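Tuesday, afternoon

Continued with the wooden board on the blue perforated table. Itsuki asked me to check if the surface is good enough for the shape blocks, or if we must sand it again. I put on the second coat of Primell oil yesterday, 80 ml in total, and this morning it did not feel sticky any more. The grain is still easy to see, which I like.

Length measured at the front edge: 562 mm. Rosalía had written 560 in her list, so I corrected it.
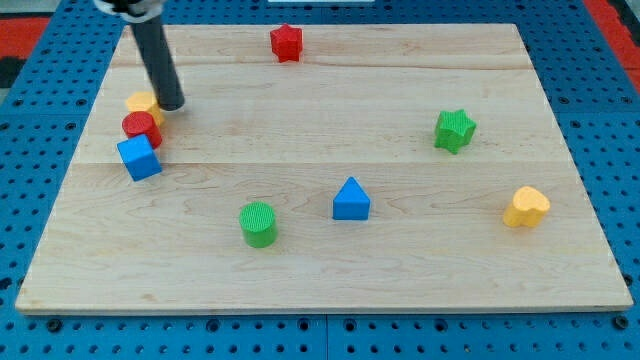

Board on the blue table, with the eight small blocks on it.

The seams between the planks are my only worry. With the fingernail I can feel the one near the middle — very little, but I feel it. A block pushed slowly over it by hand did not stop. I tried this with the star shapes only, the others are still to do.

Humidity in the room was around 95 % of what we had last week, so I do not expect that the wood moves much now.

To ask Rosalía: is there more of the Stosham sandpaper, the fine one? The drawer has only the coarse.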